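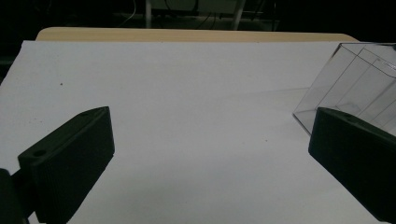
Wara finger pair, open, with the clear box on a white sheet.

Wara Hand-Held Gripper – Ribbed Finger Pair

Sold as a left and right set. Color: dark charcoal-green, matte. Part no. 2815.

I get asked a lot why we bother selling fingers this plain (chunky wedge, flat face, fine ribs, done!), so let me tell you what we did with them before they went in the shop. We wanted to know if you could train a pick-and-place policy on clear plastic using only hand-held demos, no robot in the room at all. Clear stuff is a pain for cameras. You get a few thin gray edges and whatever happens to be behind the box, and that's it.

So Jolien Van Wijk and I recorded 439 demos on a plain white sheet. Same task every time: start with the fingers wide open, come in on a clear box, close, lift, set it down again. Then Gijs Mertens trained two versions of the policy, one on our older smooth fingers and one on the ribbed ones, and ran each of them 126 times on the arm over at Valdale.

The ribbed set won, and by more than I'd have guessed – 101 good lifts against 74. Most of the smooth-finger misses were slips on the way up, with the box rotating out of the grip. The ribs didn't help at all with finding the box in the first place. Both versions missed early when the room was bright and the edges washed out, and Frøydis Dahlgren is still working on that part.

One thing I'd do differently: we kept the white sheet for every single demo. Lotte Groen swapped in a patterned cloth afterward and the numbers dropped for both sets, so please vary your background if you're collecting your own data.

What you get
Left finger and right finger, ribbed inner faces
Small round hole near the front corner of each top surface
4 mounting screws
Printed card with our demo checklist

Fits
Wara hand-held gripper, all versions. For the Plostik arm mount you'll need the adapter plate, sold separately.

Care
Wipe the ribs with a damp cloth. I use an old toothbrush when tape glue gets in there, works great!

Want the demo set and the trial log? Add a note to your order and I'll send you the download link.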